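Revising biology at the kitchen table

I returned to biology this year, after a long time away from it, and I am preparing the entrance paper of the Mendar evening college. My textbook is by Henríquez. It is a good book, but it has 83 review questions at the end of the part on plants, and I was afraid of every one of them.

At first I read each chapter twice and coloured the important lines in yellow. In the end almost the whole page was yellow. When I closed the book I could not explain why the guard cells open and close the stomata.
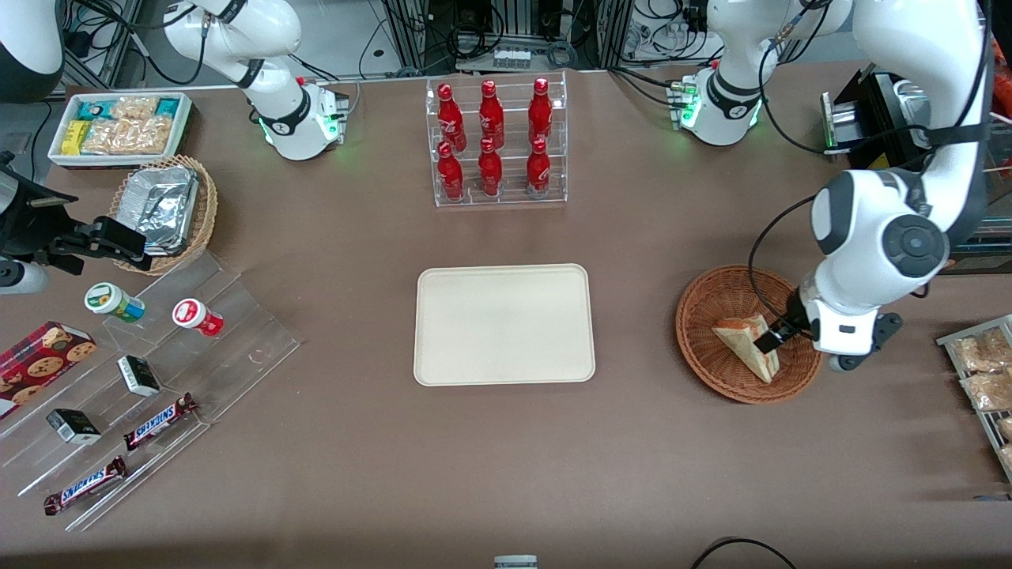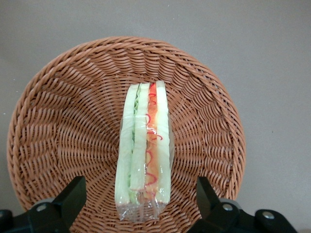 So I changed my method. Now I read one section, I shut the book and I write what I remember on paper — with all the mistakes. Then I compare. The first time I had confused xylem and phloem in three places, and I have not confused them again.

I also do 8 questions every evening, before dinner, and I mix the chapters. Mixing is unpleasant. After a question about osmosis comes one about meiosis, and my head needs a minute to change.

For the diagrams I use the free sheets from the Sarkham library, where the labels are missing. The nephron is still my weak point. I can draw it, but I put the loop of Henle too early.

The paper is in June and it has 144 marks. My next chapter is the hormones of plants, and I have already read the first page about auxin.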